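Living-room tidy-up subset of Lallero, release 21. Read the rules before you record anything, even if you wrote them.

## What counts as an episode

One item, from tabletop to bin. 3576 episodes passed review. The rest are in `rejected/`, where they may think about what they did.

- Keep both fingers in the wrist view at the start.
- Litter goes down scattered. Tidy rows are cheating. 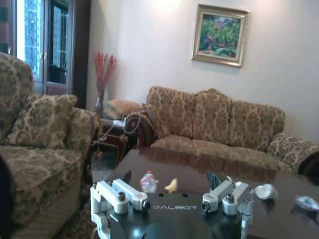 *Wrist view, litter still on the coffee table.*

## House rules

1. Line the bin and fold the bag over the rim.
2. One arm carries. The other may wait at the bin but must not help.
3. Glossy tables stay glossy. Anyone proposing a tablecloth should see Baoshan Xiong, who has heard it before.

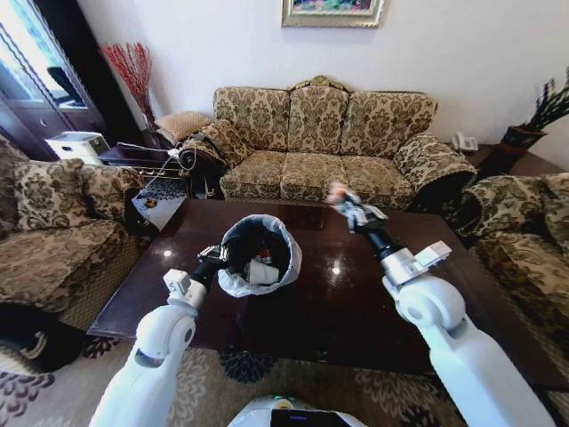 4. A dropped item ends the episode. Label it `drop`, whatever the operator calls it.
5. Stop after 40 seconds without progress. Hovering is not a strategy.

## Furniture

Leave it as found, wrapping included. Clear plastic upsets depth estimates, so tag it `film` and carry on.

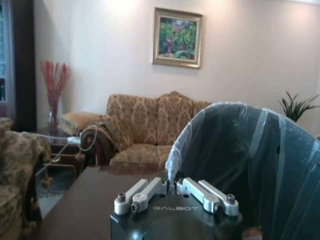 *Wrist view with a wrapped chair on the right. Tag: `film`.*

## Known gaps

Reflections are unlabelled. Complaints go to Meifang Tang, preferably with an episode number.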